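Clutach Buddhist Group, Memoncombe
Notes of the February meeting, written up by me, Marlene Gauthier, as it was my turn with the pen

We met in the upstairs room on February 18, 2019 and started late, as I'd left the key at home and had to go back for it (sorry, all). We sat for a quarter of an hour first. January's notes were agreed with one change: I had put down the Heart Sutra evening as a talk when it was a chanting practice.

Retreat at Bidivthorpe
The house has offered us the long weekend in May and I've said yes in principle. It comes to £780 for the whole place, meals on top, and we'd cook for ourselves again. There was a fair bit of talk about silence. Last year we kept it until lunch and several of us felt we'd only just settled when the chatter began, so this time it will run from Friday supper to Sunday breakfast. I spoke up for allowing a whisper in the kitchen — I was outvoted, quite kindly.

Money
We have £3,467 in the account. The winter appeal brought in over £128, all in coins and small notes, and I've banked it. We agreed to send the Charbonneau nuns the same as last year and to leave the rest alone until the roof estimate comes.

Study evenings
We're on chapter 9 of the Shantideva, the wisdom chapter, and it's heavy going. I said I'd read the same verse on four evenings running and felt no wiser. We'll slow down to a handful of verses a week and skip the commentary until Easter. Newcomers can have the paperback copies from the shelf by the door, but please write your name in the book when you take one!

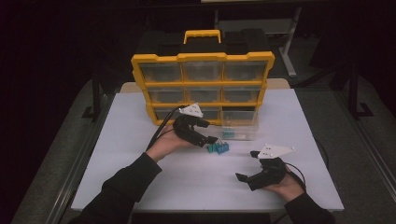
Do people need to have taken refuge before they come on the retreat?
Anyone who has sat with us a few times is welcome, and the refuge ceremony on the Sunday is optional.

Any other business
The big bell still sounds flat. I'll ring the foundry. Shoes are to go on the rack and not on the stairs — I tripped on a pair coming in.

We closed with the dedication verses. Next meeting is the third Monday of next month, same room, and I'll bring the key.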